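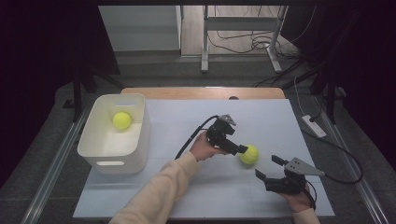
Miércoles, cuaderno de la mesa 42. Pelotas a la caja

Turno de tarde con Dindo Maglaya. Kristine Abella pasó a las cinco a recoger las notas de mayo y se llevó también la hoja de la semana anterior, que estaba sin firmar.

Material: dos pelotas de tenis amarillo verdoso, caja blanca de plástico con hueco para la mano en el frente, tablero gris azulado sobre la mesa de madera clara. La caja va a la izquierda del tablero, un poco girada. Si se pone recta del todo, la pared frontal estorba al entrar con la pelota desde el centro. Dindo prefiere alejarla un palmo más; lo dejamos para otro día.

Orden de trabajo:
Una pelota en la caja, al fondo a la izquierda. La otra en el centro-derecha del tablero.
Levantarla lo justo, sin apretar. Con una sola punta apoyada la pelota tiende a irse, conviene acercar la otra mano abierta antes de moverla.
Llevarla por encima del borde y soltarla abajo, cerca del suelo de la caja. Si se suelta desde el borde, bota y a veces sale.
Vaciar la caja y volver a empezar.

Numeración: la tanda de hoy es la 321 y queda apuntada en la carpeta Trikoner, detrás de la de los vasos. La etiqueta de la caja en el inventario es la 3217 (en la lista vieja figuraba como 88, hay que tacharlo).

Pelotas: son del paquete que trajo Manalo. El fieltro nuevo agarra más que el de las gastadas, así que no mezclar las dos clases en la misma tanda. Las viejas están en el armario, en la bolsa de Meltside.

Tablero: resbala un poco sobre la madera cuando uno se apoya con el antebrazo. Probar con cinta por debajo en las esquinas. No pegarla por arriba, que luego deja marca y Justine la tuvo que rascar la última vez.

Cables: pasarlos por fuera del tablero antes de empezar. El de la izquierda cruza por delante de la manga y se engancha si se trabaja con jersey grueso. Remangarse o cambiar de ropa. La regleta sigue en el suelo a la derecha; buscarle sitio debajo de la mesa.

Pendiente: repetir con la caja a la derecha y cambiando de mano. Pedir otra caja igual, mejor con tapa. Devolver la cinta métrica a Kristine.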